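정리수납 게시판 > 소품/부속 정리

제목: 칸막이 상자 여섯 칸짜리, 칸이 남는데 정상인가요
글쓴이: 서랍속미아
조회 2336 | 댓글 14

책상 서랍을 비웠습니다. 3년 만입니다. 나온 물건의 절반은 제가 산 기억이 없고, 나머지 절반은 왜 샀는지 기억이 없습니다.

그래서 정리의 첫걸음으로 다들 그러듯이 정리 용품부터 샀습니다. 보솟텔(Bosotel)에서 나온 뚜껑 달린 칸막이 상자고, 반투명 회색에 안이 여섯 칸입니다. 판매 페이지에는 '작은 물건의 집'이라고 써 있더군요. 저도 아직 전세인데 클립이 먼저 집을 갖게 생겼습니다.

계획은 이랬습니다. 철사 끈, 클립, 압정, 고무줄, 건전지, 그리고 정체불명. 여섯 가지니까 여섯 칸. 종이에 표까지 그렸습니다. 표 그리는 데 저녁 시간이 다 갔고 실제로 넣는 건 주말로 미뤘습니다.

주말이 되어 뚜껑을 젖혀 놓고 앞줄 왼쪽 칸에 갈색 끈 뭉치부터 넣었습니다. 엉킨 채로요. 거기까지 하고 나니 갑자기 의욕이 사라졌습니다.

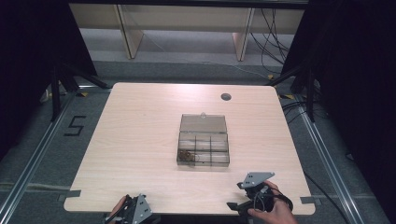 문제는 나머지입니다. 클립은 알고 보니 회사 물건이었고(월요일에 돌려놨습니다), 압정은 박을 벽이 없고, 고무줄은 삭아서 만지자마자 끊어졌습니다. 건전지는 칸에 안 들어갑니다. 정체불명은 정체를 알아냈는데, 예전에 버린 선풍기의 나사였습니다. 같이 보냈어야 했는데.

결국 한 칸 쓰고 다섯 칸이 빕니다. 이럴 때 보통 어떻게들 하시나요? 칸을 채울 물건을 찾는 게 맞는지, 상자를 작은 걸로 바꾸는 게 맞는지 의견 부탁드립니다. 반품은 기한이 지났습니다.

댓글

나사는모은다
나사를 왜 버립니까. 선풍기는 가도 나사는 남습니다. 저희 집에 나사만 네 상자 있고 언젠가 다 씁니다.

ㄴ 서랍속미아
언젠가가 언제였나요?

ㄴ 나사는모은다
아직 안 왔습니다.

부루렉사용자
저는 부루렉(Buruleck) 열두 칸짜리 씁니다. 여섯 칸이 남는다고 고민하시는 분께 드릴 말씀은 아니지만 칸막이를 뺐다 꼈다 할 수 있어서 편합니다. 글쓴 분 것은 칸막이가 고정인가요?

ㄴ 서랍속미아
안 빠지는 것 같습니다. 세게 당겨 보진 않았습니다. 부러지면 그때부터는 진짜로 고민이 커지니까요.

ㄴ 부루렉사용자
그러면 당기지 마세요. 저는 당겨 봤습니다. 예전 상자 얘깁니다.

빈칸주의자
칸을 왜 채우려고 하세요. 비어 있는 칸은 비어 있는 대로 두면 됩니다. 정리한다고 물건을 찾아다니는 순간 그건 수집입니다.

ㄴ 한칸한품
반대합니다. 빈 칸을 두면 한 달 안에 영수증이 들어갑니다. 그다음 사탕이 들어가고요. 사탕 넣은 칸은 끝까지 끈적합니다. 차라리 처음부터 용도를 정해서 라벨을 붙이세요. '예비'라고 쓰는 것도 안 됩니다. 예비라고 쓰면 제일 먼저 찹니다.

ㄴ 빈칸주의자
그건 사탕을 넣은 분의 문제 아닌가요. 상자에 뚜껑이 있으면 닫으면 됩니다.

ㄴ 한칸한품
뚜껑이 투명하면 안에 자리 있는 게 다 보이잖아요. 우리 집 식구들은 빈 자리를 보면 못 참습니다.

이다선반
저는 좀 다른 얘긴데, 끈 뭉치를 엉킨 채로 넣은 게 더 걸립니다. 저건 정리가 아니고 이사입니다. 엉킨 게 서랍에서 상자로 주소만 옮긴 거예요. 풀어서 손가락 두 개에 여덟 자로 감고 끝을 가운데로 한 번 돌려 끼우면 칸에 납작하게 들어갑니다. 철사 심이 든 끈이면 너무 촘촘히 감지 마시고요, 꺾인 데서 끊어집니다.

ㄴ 서랍속미아
찔립니다. 사실 풀다가 포기한 겁니다. 끝이 하나밖에 안 보였습니다.

ㄴ 이다선반
끝이 안 보이면 당기지 말고 책상 위에 놓고 살살 흔들어 벌리세요. 당기면 매듭이 됩니다. 저는 당겨서 500원짜리만 한 매듭을 만들고 가위로 잘랐습니다. 제 선반 이름이 이다(Ida)인데 아직도 그 끈 토막이 거기 있습니다.

구나완점장
구나완(Gunawan) 문구에서 일합니다. 홍보 아니고요, 저희는 저 상자 안 팝니다. 손님들이 제일 많이 하시는 실수가 상자 먼저 사고 물건을 맞추는 겁니다. 물건을 다 꺼내서 종류별로 쌓아 보고, 제일 큰 무더기 크기를 잰 다음에 오시면 됩니다. 물론 그렇게 오시는 분은 거의 없고 저도 제 집 것은 그렇게 안 샀습니다.

ㄴ 나사는모은다
점장님 나사 정리함은 뭐가 좋은가요.

ㄴ 구나완점장
네 상자면 칸막이 상자 말고 서랍장으로 가셔야 합니다. 버리시는 것도 방법입니다.

ㄴ 나사는모은다
서랍장 알아보겠습니다.

서랍속미아 (글쓴이)
중간 보고 드립니다. 6월 5일 일요일, 끈을 풀기 시작했습니다. 이다선반님 말대로 흔들었더니 반대쪽 끝이 나왔고 23분 걸렸습니다. 여덟 자로 감았는데 제 손가락이 굵어서 그런지 칸보다 커졌습니다. 다시 감았습니다. 지금은 들어갑니다.

나머지 칸은 의견이 갈려서 절충했습니다. 둘은 비워 두고, 하나는 집게, 하나는 여분 열쇠, 하나는 라벨용 스티커 남은 것. 라벨을 사니까 라벨을 넣을 칸이 생기네요. 이건 한칸한품님이 책임지셔야 합니다.

ㄴ 한칸한품
둘이나 비웠어요? 9월에 다시 열어 보세요. 저는 영수증에 걸겠습니다.

ㄴ 빈칸주의자
저는 그대로 비어 있다에 겁니다. 그리고 여분 열쇠는 투명한 상자에 넣어 책상 위에 두지 마세요. 그건 정리 문제가 아닙니다.

ㄴ 서랍속미아
열쇠는 뺐습니다. 그래서 지금 빈 칸이 셋입니다.

ㄴ 나사는모은다
나사 좀 보내 드릴까요.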